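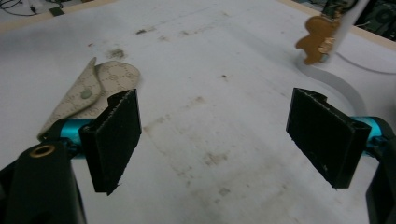
One colleague from the evening shift wrote to us in May that she does not fear the gripper, she fears the meeting where it is explained too late. We took this remark seriously, and the page you are reading was started because of it. It collects what people at the Urkthorpe workshop have asked since then. Last changed: 2023-06-19.

## Questions about the work

**Which tasks is Zurkier automating?**

For the moment, only picking and placing of small parts at the preparation tables. Soft pieces are included in the trial, but they are the difficult ones. A flat stiff part behaves the same every time. A soft flap can fold or curl, and the fingers must come to it from another side. Stitching, repair and final checking stay as they are.

**Who teaches the gripper?**

People who know the table work. You hold the gripper tool in your hand and do the task with its two fingers, and the recording is used to train the arm. We have 1408 recordings from Urkthorpe until now. No programming is needed.

**Must I take part in the recordings?**

No. It is voluntary, and you may stop at any time without giving a reason. Recording is paid at your normal hourly rate. If you are on a piece rate, your average of the last 12 weeks is used.

**Is my speed measured when I record?**

The recordings carry a time, so in theory it can be calculated. The agreement with the works council says that it may not be used for judging a person. Team leaders have no access to the files.

**Does the camera on the tool see my face or my phone?**

It looks towards the fingers and the table. Things lying near the work can also come into view, so please put private papers and phones away before you begin. If something private was recorded, tell the trial desk the same day and that recording will be deleted.

**My wrist hurts after using the tool. Is it normal?**

You should not accept pain as normal. Stop, and report it in the same way as any other complaint. Sessions are now limited to 44 minutes, with a break after. The first sessions were longer, and this was a mistake on our side.

## Questions about jobs

**Will there be dismissals?**

There are 182 people employed at Urkthorpe. No post will be removed because of the trial while it is running. What comes after the trial is not decided, and we prefer to write this openly than to promise something we can not keep.

**What happened in Grimitz?**

The arms in Grimitz took over the sorting of stiff parts. Four colleagues moved from sorting to machine care and quality control, and two of them asked later to go back to table work, which was possible. The noise became lower. Some people told us that they miss talking across the table, and for this we do not have a good answer yet.

**Will my pay group change if I look after an arm?**

Yes, after the training is finished, you move one group up. The training takes place in working hours. If you do not like the new work, you can return to your old group within six months.

**Is Zamora going to have the same system?**

Not this year. The tables there are of another height and the mix of products is different.

**Where can I ask something which is not on this page?**

At the trial desk next to the canteen, or with a note in the box there. Notes without a name are also answered, on this page.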